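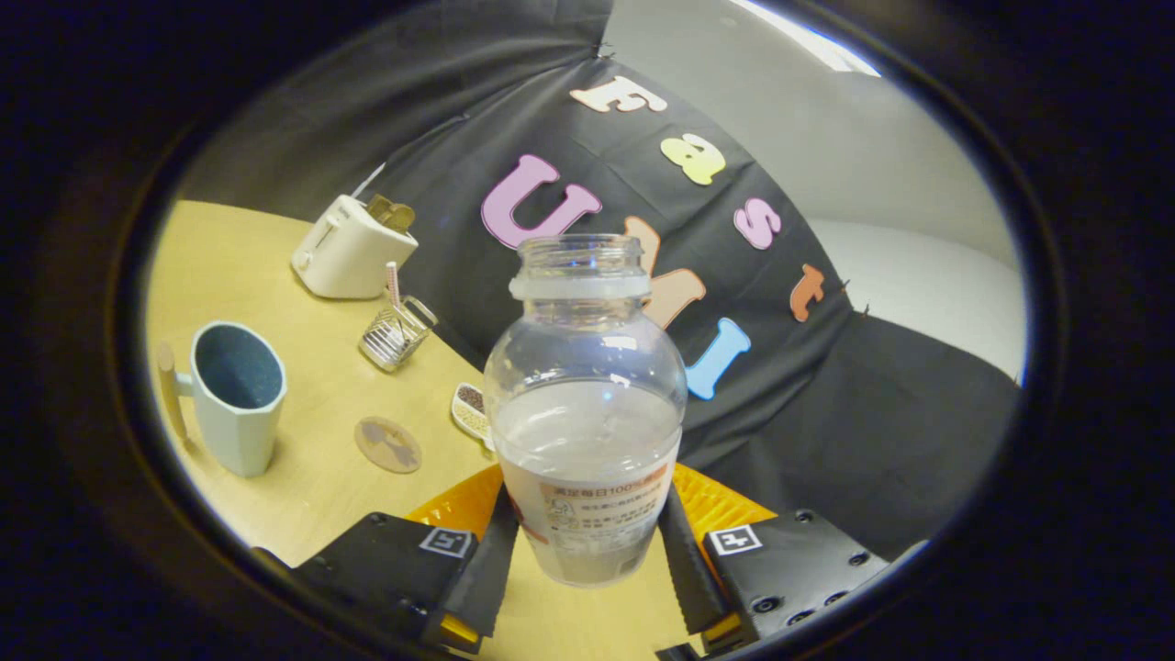
Unit 4: Reading a Nutrition Label
Introduction to Food and Health
Instructor: Alžběta Mikuš

Before class, read the chapter on energy and nutrients and bring one food package from home. It can be empty. Packages in other languages are welcome.

Serving size

Start with the serving size. Every other number on the panel depends on it. In the United States the serving size is meant to reflect what people usually eat at one time, and it is given in a household measure (cups, pieces) followed by grams or milliliters. Many other countries list nutrients per 100 grams or per 100 milliliters, and some list both. Two labels can only be compared once the amounts match.

Worked problem

A drink label gives 214 calories per serving and 2 servings per container. Someone who finishes the container takes in 428 calories. If the container holds 490 milliliters, one serving is 245 milliliters, and the drink has about 87 calories per 100 milliliters. Write out each step when you do the homework problems. Answers without steps get half credit.

Percent of daily value

The percent column compares one serving with a reference amount for a full day. On US labels, 5 percent or less is considered low and 20 percent or more is considered high. The reference amounts for fat and carbohydrate are based on a diet of 2,000 calories. Your own needs may be higher or lower depending on age, size and activity.

Reference amounts are set by each country and do not always agree. A percentage printed on an imported package may be based on a different figure from the one in our textbook table. Look for a footnote. If there isn't one, work from the grams or milligrams.

Added sugars

Total sugars include the sugar found naturally in milk and fruit. Added sugars are put in during processing, and include syrups, honey and table sugar. Plain milk has about 12 grams of total sugars per cup and no added sugars. To convert grams of sugar to teaspoons, divide by 4 (a close enough figure for this course).

Ingredients list

Ingredients are listed by weight, from most to least. Sugar may appear under several names on the same list, so read to the end.

For next time

Problems 1 through 6 on the worksheet. Copy the serving size, calories and added sugars from your package onto the back. If the label does not list added sugars, write "not given" and do not estimate.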